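Home / Kitchen / Cast Iron / Lilden Deep Skillet

Lilden Deep Skillet with Lid

Item 1403

If you grew up in a house where one pan lived on the stove all year long, you already know what we were after when we asked the Ambridge foundry to pour this one for us. It is a good heavy skillet with tall sides, the kind you can fry chicken in on Friday and bake cornbread in the next morning, and it has been the pan I reach for at home ever since the first samples came in.

The Lilden comes seasoned with two coats of flaxseed oil, so you can cook in it the day it arrives. I will say that the first few meals ought to be friendly ones - bacon, fried potatoes, onions cooked low and slow - and you might hold off on the tomato sauce for a month or so. My partner in the shop, Laurențiu Roman, made a big pot of chili in his the very first night and spent the weekend putting the seasoning back on. He still says the chili was worth it!

The handle is longer than on our older Stenddale skillet, and there is a second little grip across from it, which you will be glad of when the pan is full. The lid is cast iron too, and it fits the Stenddale as well, so if you already own that one you can share a lid between them.

Details

Weight with lid: 146 oz
Price: $46
Works on: gas, electric, induction, oven, campfire
Not for: microwave or dishwasher
Ships from our Ambridge store

Washing up

Let the pan cool until you can hold it comfortably, then wash it in warm water with a small drop of dish soap. (Yes, soap is fine. Your grandmother's soap had lye in it and yours doesn't.) For anything stuck on, simmer a little water in the pan for a few minutes and go over it gently with a scrubber. Dry it right away, set it over a low burner until every bit of damp is gone, and rub in a few drops of oil with an old cloth.

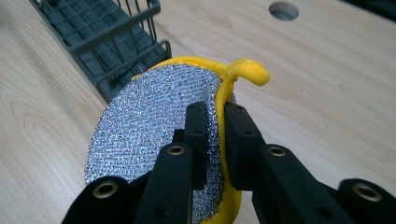 Goes well with

Panagiotou Olive Wood Spatula - a flat edge that gets nicely into the corners
Stenddale Skillet - the shallow one, good for eggs and pancakes
Lilden Handle Cover - quilted cotton, slips on and off, please take it off before the pan goes in the oven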